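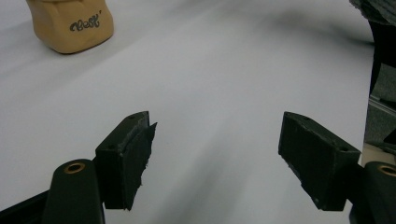 Whiteley Flat Pack-Up, February 2020

Gallery

Quick page, sorry, boxes everywhere and the wifi goes off tomorrow. We're clearing out the Whiteley place before the move to Gekholm. Only the one picture up for now, the rest are on Wayne's phone and he's driving. Captions are done so I'm putting them in anyway.

The table. White top, tan package with "Best'" on the front in curly letters. Want the table clear by tonight, it goes in the van first.

Kitchen cupboards (photo to come). Parisa did the glasses. Every one wrapped twice, newspaper then a tea towel. Slow but no breakages yet, touch wood.

Hall shelf (to come). Keys, batteries, takeout menus, 2 dead flashlights. Menus went in the recycling. Stuart wanted to keep the Mistum one, so he can carry it.

Bookcase (to come). 8 boxes. Small ones this time, learned that in January when the bottom went out of the big one on the stairs.

Bathroom (to come). One bag. Done before breakfast.

The closet nobody opened (to come). Vega opened it. Two winter coats, a fan, a jigsaw, 1,000 pieces, still sealed. Jigsaw is going to Lionel, he asked frist.

Front room (to come). Rug rolled, curtains down, couch stays for the next people. Marks on the wall where the pictures were, will need a wipe and maybe paint.

Still to do: freezer, bike pump, the drawer with the cables in. Labels are blue for kitchen, green for bedroom, no label means ask Parisa.

If you left anything here tell me now, a casserole dish with a Plemiver sticker on the bottom has been around since the summer and its not ours. Same for the gray scarf.

Van comes at 8. Bring gloves and something to eat, the kettle will be packed.

More pictures once Wayne gets in.

Posted in: Moving, Whiteley
Comments (0)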